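Cuaderno de taller, grupo de textiles
17 Sep 2020
Tarea: doblado de ropa sobre cama, pinzas de mano. Proyecto Plavton.

Sigo con la pregunta que dejamos abierta en junio: si el doblado de ropa doméstica es una tarea que una máquina pueda hacer hoy fuera de una mesa preparada. Mi respuesta provisional es que no, o al menos no con lo que tenemos. Anoto lo de esta tanda antes de pasar los registros al servidor de Skukthorpe.

Estado del lote: 157 demostraciones grabadas con pinza, de las que 48 quedan descartadas por pérdida de seguimiento. El resto pasa el filtro automático, pero el filtro sólo mira la continuidad de la trayectoria y la apertura de los dedos. No dice nada sobre si la prenda quedó bien doblada. Eso hay que verlo a ojo y lleva mucho más tiempo que grabar.

Primer punto: el agarre de bordes. Con tela gruesa la pinza cierra, el dedo hace tope y la lectura de apertura distingue sin problemas entre vacío y agarre. Con tela fina o calada la diferencia queda dentro del ruido del codificador. El encaje es el peor caso. Si el borde se dobla sobre sí mismo entre las puntas, la apertura medida corresponde a dos capas, y el controlador no tiene forma de saberlo. Para doblar no da igual: si se cogen dos capas y se tira, se arrastra una parte de la tela que debía quedarse quieta.

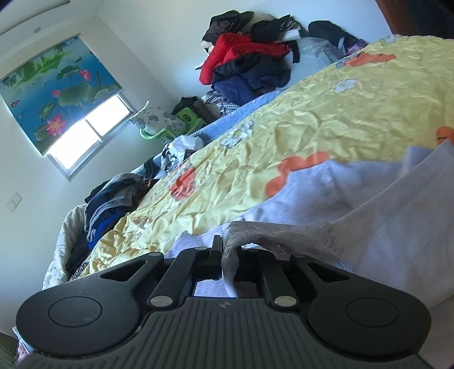
Fig. 1. Borde de encaje entre las puntas, plegado en la parte superior. Colcha amarilla estampada debajo.

El fondo también cuenta. La segmentación que entrenamos en Meltberg partía de una mesa gris mate, y allí separaba prenda y superficie casi siempre. Sobre una colcha arrugada y con dibujos el modelo confunde pliegues de la colcha con bordes de la prenda, y en varias secuencias propone como punto de agarre una arruga de la propia cama. Las zonas naranjas del estampado le dan contornos más marcados que la tela clara que tiene que doblar. No es un fallo que se arregle subiendo el umbral. Lo probé y perdió los bordes buenos antes que los malos.

Además está la pila de ropa del fondo. Una persona sabe que esa pila no forma parte de la tarea en curso. El modelo no. En tres pasadas de inferencia sobre vídeo grabado, el punto con mayor puntuación cayó en la pila. De momento aplico una máscara manual sobre la región de trabajo, cosa que sirve para evaluar, no para una casa.

Segundo punto: las mangas. La secuencia que usamos es extender, alisar, plegar la manga sobre el cuerpo, repetir al otro lado y cerrar por la mitad. El paso de plegar sale razonablemente en simulación. El de extender, no. La manga se queda con arrugas cerca de la axila, y si no se tensa desde dos puntos a la vez el pliegue posterior hereda la desviación. Con un solo brazo habría que soltar, ir al otro extremo, volver a coger y confiar en que la tela no se mueva. Sobre un colchón se mueve.
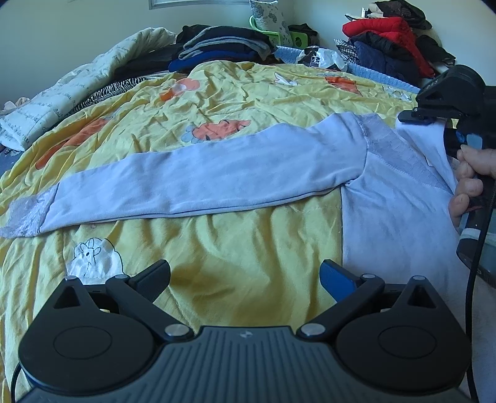
Fig. 2. Prenda de manga larga sobre la cama, con una manga extendida. La pinza de la derecha sujeta cerca del cuello.

Para la configuración bimanual la regla que propongo es sencilla: una pinza fija y la otra desplaza. Mientras la primera mantiene la zona del cuello, la segunda puede trabajar la manga sin que el cuerpo de la prenda se vaya detrás. En los registros donde se respeta esta regla la trayectoria de la pinza móvil es más corta y tiene menos correcciones. En los otros aparecen dos o tres reagarres seguidos en la misma zona.

La costura del hombro parece una buena referencia visual. Tiene un panel de textura distinta a la del resto y se mantiene localizable cuando la silueta ya no ayuda. Quiero probar un detector de costuras y puños en lugar del de contorno completo. Duda: cuántas prendas de una casa normal tienen una costura tan visible. Las camisetas lisas del lote anterior, ninguna.

Tiempos. Una demostración humana con las pinzas, de prenda extendida a prenda doblada, tiene una mediana de 23 segundos. La política Cusi, en el banco y con una prenda parecida, tarda 221 cuando termina. Cuando no termina se queda oscilando sobre el último pliegue hasta que salta el límite. No considero que la velocidad sea el problema principal, porque una máquina lenta que dobla sola por la noche sería útil. El problema es que no reconoce cuándo ha terminado mal y deja la prenda como está.

Resumen por subtareas, a criterio mío:

Localizar prenda aislada sobre superficie lisa: resuelto.
Localizar prenda sobre ropa de cama estampada: no.
Agarre de borde grueso: aceptable.
Agarre de encaje o tejido calado: no fiable.
Plegar manga ya extendida: aceptable en banco.
Extender manga sobre colchón: no.
Detectar un doblado defectuoso: sin empezar.

Pendiente:

Repetir la calibración de apertura con galgas finas, una y dos capas, y guardar las curvas por separado.
Etiquetar a mano los reagarres del lote, al menos en mangas.
Probar puntas con otra goma. Las actuales resbalan en tejido sintético y marcan el encaje.
Añadir a la hoja de registro un campo para el tipo de superficie. Ahora mismo cama y mesa van mezcladas y hay que abrir el vídeo para saberlo.
Revisar el desfase entre las dos pinzas; en algunas secuencias los cierres no casan con lo que se ve.

No lanzo entrenamiento nuevo hasta tener el etiquetado de reagarres. La copia de los datos en bruto está en el disco de Plavton, carpeta de textiles, sin comprimir.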